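Diltis Wallcoverings: Frequently Asked Questions
Ordering, pattern matching and hanging

How is the quantity calculated?
Multiply the total wall width by the wall height, add trim allowance, and divide by the usable area of one roll. Do not deduct doors or windows unless the opening is wider than one full strip. Orders over 60 rolls are cut from a single print run on request.

Do small floral prints need matching?
Yes. Any printed repeat has to be matched at the seam, whatever its size. Floral patterns on a pale gray ground: 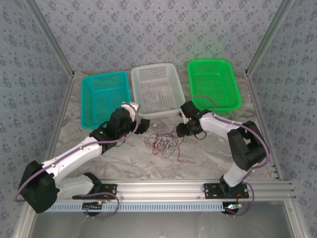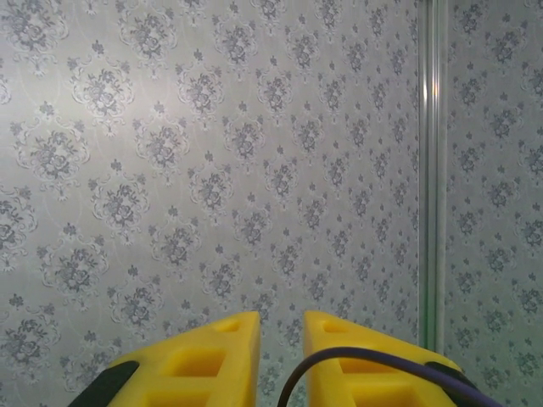 Macario Tapia wrote in to disagree in part: on a small print he matches at eye level only and lets the drift run out toward the baseboard, and he has had no complaints. Our installers still recommend checking the match at the top, middle and bottom of each strip. Drift at the baseboard usually means that the first strip was hung out of plumb.

What is the difference between a straight match and a drop match?
In a straight match, the same part of the design meets the ceiling on every strip. In a drop match, every second strip is shifted down by half the repeat. Drop matches produce more waste. Cutting alternate strips from two rolls reduces it.

Where should the last seam go?
The final seam in a fully papered room will almost never match. Place it in the least visible corner or above a door.

Can a strip be wrapped around an inside corner?
Not as a full width. Measure from the last strip to the corner at three heights, take the largest figure, add 1/2 inch, and cut the strip to that width. Hang the offcut on the next wall against a new plumb line, overlapping the turned edge.

Which paste should be used?
Non-woven papers: paste the wall. Traditional papers: paste the back and book for the time printed on the label. Vinyl papers need a vinyl-over-vinyl adhesive at any overlap.

Does new drywall need primer?
Yes. Use a wallcovering primer and let it dry overnight. Paper hung on bare drywall bonds to the facing and cannot be removed cleanly.

Can batches be mixed?
No. Check the batch number on every label before cutting. Batch 344 and batch 1465 of the same pattern may differ visibly in ground color. If a top-up roll comes from another batch, use it on a separate wall.

Can unused rolls be returned?
Unopened rolls may be returned with the original label. Cut lengths and special orders may not. Returns are handled by Mackenzie Gauthier at the Valdovinos warehouse.

Page updated March 13, 2024.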